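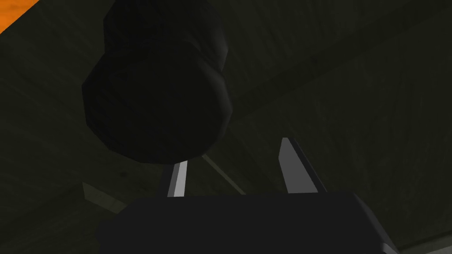 Wrist view from the simulator. Fingers open, a dark rounded object just above the tips.

Workshop Tips: Budgeting for a Household Robot Before You Order

Run the job in simulation first, with a model of the gripper you intend to buy. Simulator time costs less than a return shipment. When Rajan priced a two-armed unit for the Skakunstead shop, the list of needs changed twice before the order went in, and both changes came out of simulated runs.

Measure the objects before the gripper

Write down the widest and the narrowest thing the gripper has to hold. Compare both with the finger opening at full stroke. Catalogs like to print the opening without pads, and pads take up room on each side. Ask the seller for the padded figure in writing.

Round objects need more margin than boxes. If the fingers are flat, price a set of curved or soft ones at the same time. Parvathi Rao orders them with the arm so that they ship in one crate and clear receiving together.

Set the money out in lines

Our last worksheet came to $3741. That was for used equipment, arms without a base, and it broke down into over $3000 for the arms and grippers and $707 for everything else: spare fingers, cables, a mounting plate, one replacement power supply. The second line is where most first-time plans fall short. Keep it separate and do not borrow from it to get a better arm.

Leave these out of the purchase total, but write them on the same sheet:
Operator hours for setup
Floor or door repairs
Software renewal in the second year
Storage for the crate, if the seller wants it kept for warranty returns

Check the doors

A robot sold for home use will spend a good part of its day going between rooms. Measure each opening with the door standing as it normally stands. A door that stops short of the wall can take a couple of inches off the passage. Where two doors share a corner, open both and measure between them.

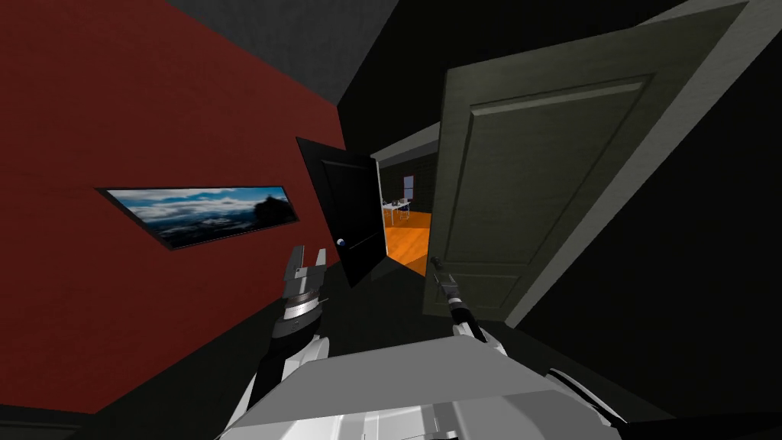
Knobs and levers are separate line items. A lever can be pushed down with one closed finger. A round knob has to be gripped and turned, which calls for wrist rotation and enough grip force to keep from slipping. If the house has round knobs, either pay for the better wrist or replace the knobs. Marites Evangelista priced it both ways for the Alia house and the knobs were cheaper by a wide margin.

Note the lighting too. Dim halls next to bright rooms are hard on low-cost cameras. A hall fixture is a small expense and belongs in the plan ahead of a camera upgrade.

Questions for the seller

How long is the lead time on spare fingers? Anything past 3 weeks means you should stock two sets.
Does the simulator model match the hardware revision being shipped? Get the revision number.
Can the arms be bought now and the base later — and at the same price?

Jomia holds its quotes through October. Other suppliers' terms vary, so write the expiration date at the top of the worksheet.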